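Kelik Small Items List
README, version 2 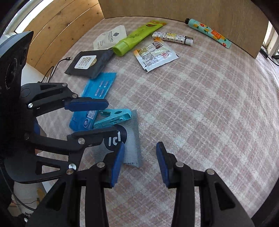 Kelik is a plain-text vocabulary and set of record rules for the small loose goods that collect in drawers, coat pockets, travel bags and hotel bathrooms. It covers tubes, sachets, paper packets, lighters and similar items that fit in one hand and are usually stored without a box. The records hold what a person can read or see on the item without opening it. A hand cream tube printed with citrus fruits and green leaves, for instance, is entered under "tube, squeeze", with the fruit in the decoration field and the small black cap in the closure field. The lime-green tube with the wide ribbed green cap goes under the same head term. Its contents field stays blank until someone has read the lettering on the body.

Contents of this package

items.txt: the records, one per line, tab-separated, UTF-8
terms.txt: head terms and their allowed variants
colors.txt: color words accepted in the color fields
changes.txt: list of edits between versions
README.txt: this file

The items file holds 327 records. The header line is not counted. Line endings are LF. A field with no value is left empty; do not enter "none", "n/a" or a dash.

Fields

id: the letter K followed by the record number. Numbers are never reused, including those of withdrawn records.

head: one term from terms.txt. Current terms are tube, sachet, packet, lighter, stick, bottle and tin. A qualifier may follow after a comma.

color_main: the color covering the largest part of the body. Caps and lighter heads are excluded.

color_second: the next color by area. Leave blank for single-color items.

closure: cap, crimp, seal, fold, snap or blank. A tube with both a cap and a crimped end is entered as "cap". The crimp is implied by the head term and is not repeated.

decoration: printed motifs in everyday words. Fruit, leaves, emblems, figures and repeating patterns all go here. Do not interpret a motif. A yellow figure on a lighter is "figure, yellow" unless the item names it.

text_script: the script or scripts of the printed text, in order of size. A packet with a line of Chinese characters and smaller English text is entered as "Chinese; Latin".

text_read: the text itself, copied as printed, only where the copyist can read it with certainty. Partial readings are marked with a question mark at the point of doubt.

contents: what the item holds, taken from its own text. Shape and color are not evidence of contents. Several sachets in the Farkley portion were first entered as tea and have since been cleared to blank.

source: H, O or F. See Sources.

note: free text, one sentence.

Sources

The records were merged from three earlier lists.

H, Hisance. A travel goods shop list. Strong on tubes and bottles, weak on paper packets. Colors were entered from a trade chart and have been mapped to colors.txt.

O, Onuoha. A household inventory made during a move. The widest range of items and the most complete notes. Closure was not recorded in the original and was added from the items themselves.

F, Farkley. A lost-property list from a guest house. Entries were short, often a single word. Where an item was no longer available for checking, only head and color_main are filled.

Where the same kind of item occurred in more than one list, each occurrence was kept as its own record. No merging by product was attempted.

Head terms that cause trouble

Sachet and packet. A sachet is sealed on its edges and must be torn or cut to reach the contents. A packet is folded or glued and is made of paper or card. Serrated edges point to a sachet. Angled corners on a paper item point to a packet. If neither test settles it, use packet and add a note.

Tube and stick. A tube is squeezed. A stick is pushed or twisted up. Narrow items with a cap are the usual source of error. In version 1, 7 records were on the wrong side of this line; all have been moved, and the old values are in changes.txt.

Lighter. Disposable and refillable lighters share one head term, with the qualifier "disposable" or "refillable" after the comma. The metal of the head is not entered as a color. A patterned body takes its ground color as color_main, so a white body with a dark repeating pattern is "white", and the pattern goes in decoration.

Color words

The file colors.txt is deliberately short. Turquoise, lime and cream are accepted because they came up often and were entered consistently. "Beige", "tan" and "sand" are all mapped to beige. Compound words such as "blue-gray" are allowed only in color_second and decoration. Light and dark may be placed before any accepted word.

Checks

The file was checked for empty ids, repeated ids, head terms missing from terms.txt and stray tabs. All records pass. Spelling in text_read was not checked, as it follows the item. Sorting is by id. Users who need to sort by head should drop the qualifier first, or the qualified and unqualified forms will separate.

Known gaps

Items with no printing at all are underrepresented. Sizes and weights are not recorded. Fill level is not recorded, and a used tube is entered in the same way as a full one. Text in scripts other than Latin and Chinese is marked by script only and left out of text_read.

Line length

Notes longer than 2000 characters are cut by some spreadsheet programs on import. No note in this version comes near that length, but user additions should keep to the one-sentence rule.

Changes

Version 2, April 5, 2019. Closure field added. Stick and tube records corrected. Farkley contents values cleared where no text supported them.

The next revision is planned for May and will add a material field for caps.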